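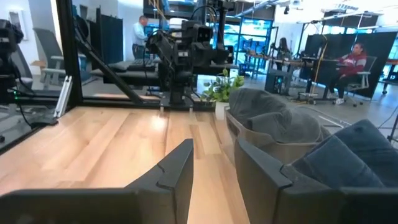
What did I settle on for the Drusteck regional? The green and gray deck, the same one I had at the start of the week, with two cards changed.

4 November 2022

Got up early and went through the sideboard again before breakfast. I had Toll Keeper in there for the mirror match and took it out, then put it back. It's slow, but the other choice is a second Marsh Lantern and I never draw that one when I want it. The main deck is 42 cards. Palesa Mabuza says I should get down to the minimum of 40 like everyone else, and she may be right, but the last two are the search cards and I feel the difference when they're gone.

Worked until four. Took the bus to Sibiya after that and got to the store with time to eat a sandwich outside. They've moved the singles case to the back wall and put the new Cakwood boxes where it used to be. I looked at the price and left them alone. I still have unopened packs from the last set that I'm keeping for a draft in January, if the draft happens.

Played Palesa first, for practice, no clock. She was on the red deck she's been building from the Sesow set. Lost the first game quickly. I kept a hand with one source and told myself I'd draw out of it, and I did not draw out of it. Won the second by holding the Ferryman until she had tapped everything. The third was long. I got the life totals wrong at one point and we had to go back over the turn, and she was patient about it. She won with a card I had read twice and still forgot about — Ash Tithe, the one that hits when you discard down to hand size. Write it on the inside of the deck box.

Then played a man I hadn't met before who had a blue control deck. Very polite, very slow. He asked to read nearly everything I put down. I won that one, though I think he'd have had me if we'd played it out with a full sideboard.
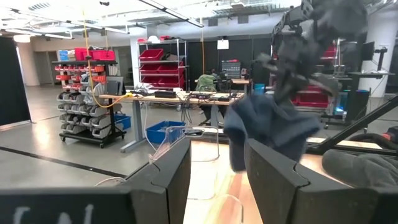 How should I play against red if I meet it in the first round? Keep hands with early blockers, send back anything with one source, and stay under the hand limit from turn four on.

Palesa thinks the field will be mostly red and that the blue decks will get fewer as the day goes on. I think there'll be more blue than she does. Either way the Toll Keeper stays where it is now. I'm done moving it.

Registration sheet is filled in. I copied it out by hand and then found I'd written Marsh Lantern twice, so I did it over. New sleeves are on the main deck but I ran short for the sideboard — need to pick up one more pack, same color, or resleeve the lot. The store was out of the dark green.

Home late. Ate cereal. Shuffled up and drew opening hands at the desk to see how often I'd have to mulligan. Stopped after 23 hands. Most were fine, a few were bad, and one was all five-drops. I don't know what that tells me.

Still to do: sleeves, dice, pen that works, water bottle. Ask Palesa what time she wants to leave and whether her brother is driving.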